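Friday, late

Back from the clinic at 3. Knee no better. He bent it, she bent it (the student), they both said hm. Same sheet of exercises as in June, new photocopy. I am to do the one with the towel twice a day and stay off the hill path, which I will not do, the hill path is the only reason I live in Gondthorpe.

Rained the whole way home. Bus smelled of oranges. Got off a stop early by mistake and had to walk past the old feed store, and they have taken the sign down at last. Just the bolts left in the wall.

Started on the packing for Irnier. Or started getting things out, anyway, the packing comes later. Flowery sheet on the bed now, the big cartoon one, and everything that plugs in gets put on top of it before it goes in a bag.

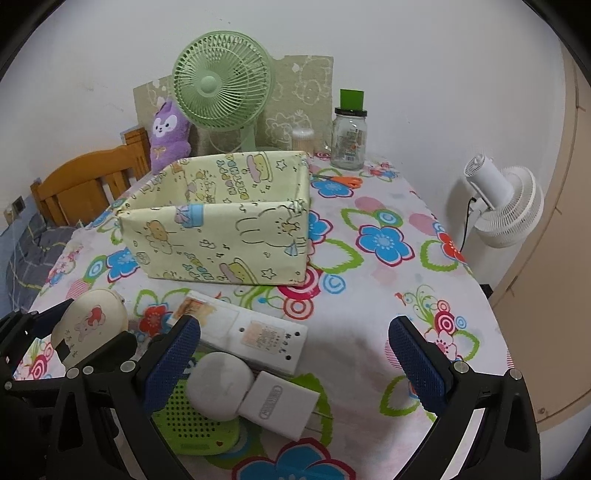
Need to ring the guesthouse about the key. Last time it was under a pot and the pot had been moved. They want 300 for the week now, up from I forget what, and no breakfast. Will take my own oats. Will take my own tea too, theirs tasted of cupboard.

Fakir off his food again. Ate two bites this morning, then stood in the hall and shouted. Vet says he is an old cat and old cats go like this, but she also said come back if it goes past the weekend, so which is it. I warmed up some of the chicken and he took that off a spoon. Then sat on my clean socks. I hate leaving him. Neighbor has the key and the list, and the list is now both sides of the page.

Letter from Jedgate came, finally. They do NOT want the long piece about the canal. They want a short one, 2 pages at most, "lighter in tone". The canal is not light in tone! People dug it by hand and then it went broke. I was cross for an hour and scrubbed the sink. Then reread it and the middle does drag, all that business with the toll books. Could cut from the second lock straight to the flood. Might be better. Don't want to admit it yet.

Wrote a few lines at the kitchen table after that. Not good but something. The opening is wrong, it starts with the weather and I always start with the weather.

Soup for supper, the end of the leeks. Burnt the bottom a bit. Radio on for the news and then off agian because it was all the same as this morning.

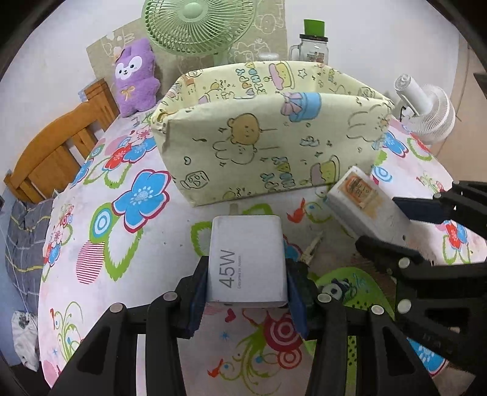 Things still to do, writing them here or I'll lie awake:

water off at the main
bins out the night before
library book back (the one on hedges, never opened it, fine is my own fault)
knee bandage, the wide one
change for the bus, they won't break a note
decide about boots

Boots. The brown ones leak and the others rub. Thirty minutes on this already tonight, walking up and down the hall in one of each, Fakir watching. Brown, I think, and two pairs of socks. Not the ones he sat on.

Thought about Mother today, no reason, on the bus. How she packed for the seaside in that hard blue case, tissue paper between the shirts, and wouldn't let any of us near it. Everything folded to the same size. I just roll mine up and shove. She'd have had a thing or two to say about my side of the wardrobe.

Want to be up early, before six if I can, and get the opening redone while it's quiet. Start with the digging maybe. Start with the mud. Did the towel exercise once, not twice. Knee clicks going down the stairs but not going up.

Cat has come in and is lying on my feet - ate a bit more of the chicken. Light off now, pen running out anyway and the othr one is downstairs.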